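Trier par bac, ranger par couleur

Dans l'atelier de Flollthorpe, le rangement des petits objets fait l'objet d'une procédure écrite. Le texte tient en 4 pages et porte sur trois familles d'articles : les textiles pliés, les blocs rigides et les pièces munies d'un cordon. Alfie Tindall, qui l'a rédigé, l'applique depuis mars à la totalité du stock, soit 2558 références.

Le principe est celui du plan de travail divisé. La partie proche de l'opérateur reçoit l'article en cours de traitement ; la partie éloignée reçoit les contenants, alignés de gauche à droite dans l'ordre d'utilisation. Aucun bac ne franchit la jonction entre les deux. Une surface blanche est préférée aux plateaux gris employés auparavant : les teintes vives s'y distinguent sans éclairage d'appoint, et un cordon noir y reste lisible.

Les textiles sont traités en premier. Un carré de tissu se plie en diagonale, pointe tournée vers le bord avant de la table, puis s'aplatit à la main. Le pli triangulaire occupe moins de place qu'un pli en quatre mal exécuté et se reprend par la pointe. La société Stubbs, qui fournit une partie des chiffons, recommande un pli rectangulaire ; Tindall l'a essayé sur 932 pièces avant d'y renoncer, les piles ayant tendance à glisser.

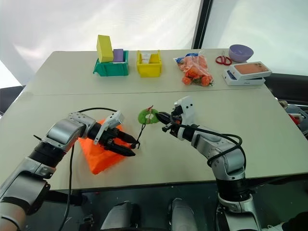
Les pièces à cordon demandent davantage de soin. Un anneau posé à plat laisse son fil s'enrouler sur lui-même, et le nœud se forme au moment où l'on saisit la pièce suivante. La procédure impose donc de tenir l'anneau par le corps, de laisser pendre le fil sur toute sa longueur, puis de le guider par l'extrémité libre. Le fil n'est jamais tiré depuis l'attache. Une fois tendu, il est enroulé en 3 tours lâches et glissé au centre de l'anneau.

Viennent enfin les blocs. Les plus longs sont placés debout dans un bac à large rebord et peuvent dépasser de celui-ci, ce qui facilite la prise. Les plus courts se rangent à côté, en position basse. Le catalogue Trorkera propose des bacs à cloisons amovibles pour cet usage. L'atelier les a écartés : la cloison impose un format unique et complique le nettoyage du fond.

La couleur du contenant n'indique pas celle du contenu. Un bac vert peut recevoir du jaune ou du violet, l'affectation étant donnée par la position dans la rangée. Chez Hurkar, où le même texte a été repris avec des étiquettes de couleur, les erreurs de dépôt concernaient surtout les articles bicolores. Les étiquettes y ont été remplacées par des numéros, collés sur la face avant des bacs et relevés à chaque inventaire.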